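Community > Play and toys > Storage > Pretend food

Print this page | E-mail to a friend

How do you store a play kitchen set so it all gets used?

Asked by Bianca Dumitrescu, 2021-11-14
1,103 views

I've ended up in charge of the pretend kitchen things and I could do with some ideas from people who've done this longer than me. We've got a mixture of big and small, which is my whole trouble. The big things are a green colander, a plate, a little saucepan and a toaster oven with a blue door. The small things are fruit mostly — strawberries, a bit of orange, the banana with its peel hanging open — and then a ketchup bottle that seems to fall between the two, too tall for the fruit and too thin to stand up by itself among the pans.

At the moment everything goes in one deep box. It was sold to me as a toy box, from Sheikh, and it's a lovely box but whatever is small goes straight to the bottom and stays there. Then at playtime the lot gets tipped out and I spend the rest of the afternoon fishing under things for strawberries. I tried freezer bags for the fruit and they lasted until February, when the zips went.

I've got a shelf unit (a Bosus, the low one) with a free shelf 375 mm wide, and nothing much deeper than my hand above it before the next shelf. Would you do boxes on there? Baskets? Or leave it all out on the table and stop worrying? I do like it laid out, I must say, it gets played with far more when it can be seen.

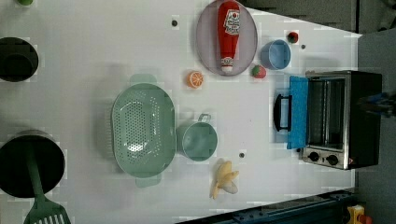
Moataz Tawfik
Leaving it out works fine if you've got the table to spare, but most of us need to eat off ours! I'd use the colander. I mean it, put the fruit in the colander and put the colander on the shelf. It's a big wide thing with holes so you can see straight away if something is missing, any crumbs or sand drop through the bottom, and it's got handles for small people to carry it by.

The saucepan I'd sit the cherry or one or two of the tiniest bits in. Then the plate goes under the lot. So you've got a sort of stack: plate, colander, fruit inside, saucepan next door. Mine takes up less than half a shelf like that and I've been doing it since my eldest was small, and she's now taller than I am.

For the ketchup bottle, lay it flat. I spent ages trying to get ours to stand on its cap and it went over every time somebody shut a door. On its side across the plate it stays put.
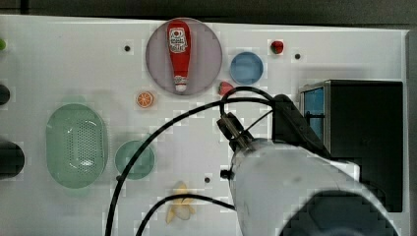 The other thing I'd say is keep the blue bowl with the fruit and don't put it away with the cups. Little ones want somewhere to put the strawberry the moment they've picked it up, and if the bowl is in another box they go and fetch something of yours instead. I lost a good soup bowl that way. Also bin the deep box, or use it for dressing-up clothes, it'll never be any use for pretend food however nice it is.

(12 people found this helpful)

Second answer, from a guest

get a shallow tray. Draltau do them 300 mm wide so it would go on your shelf with a bit left over. can't remember the price

(1 person found this helpful)

Third answer, from a guest

I agree about the tray, though I'd want to know how much clear height you've got before you order one. A tray on its own needs very little but a tray with a colander on it is another matter. Mine has 185 mm between shelves and the pans go in with room for fingers.

What I do is sort by who is going to pick it up and forget about what it's meant to be. Food and the light dishes go at the bottom, where the toddlers are. The toaster oven goes up on top of the unit, because it's heavier than the rest and it's got a door that opens, and I'd sooner lift that down myself. Cups I keep apart, lying down in a row along the edge of something. If you stack them, they jam, and then you're stood there with a butter knife trying to get them apart.

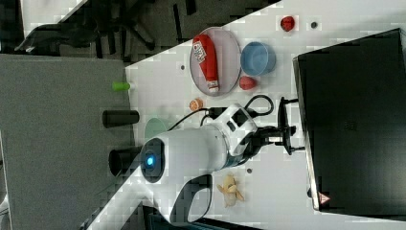 How often should the plastic fruit be washed?
Once a week in warm soapy water is plenty for a set that's used most days, and straight away if it's been in somebody's mouth.

Dry it properly before it goes back, by the way. Anything hollow holds water for ages, so I shake each piece and leave it on a tea towel overnight, with the banana the right way up so the peel doesn't fill. The ketchup bottle wants a wipe with a cloth and that's your lot. If you scrub at the label it goes furry round the edges and then it gets picked at, and after that you've just got a red bottle.
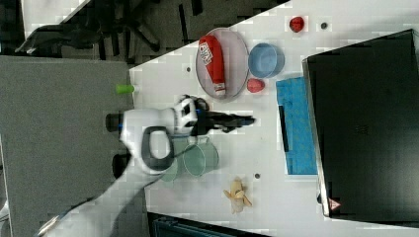

When you put it all back, try doing it in the same order for a fortnight or so. Plate first, bottle on the plate, bowl beside it, fruit last. The children copy it surprisingly quickly — ours now tell me off if the bowl is on the wrong side. I wouldn't bother with picture labels on the shelf until you're sure of where things live, I did mine too early and had to peel the whole lot off again with a hairdryer.

(7 people found this helpful)

Bianca Dumitrescu replied
Thank you all! Colander on the plate it is, I've just tried it on the Bosus and it goes in, only a bit snug at the handles so I've turned it round. Will measure the height tonight and look at the trays. The deep box is staying though, sorry Moataz, I paid too much for it.

Print this page | E-mail to a friend

Contact us | Copyright Stundeck Community Help | Back to top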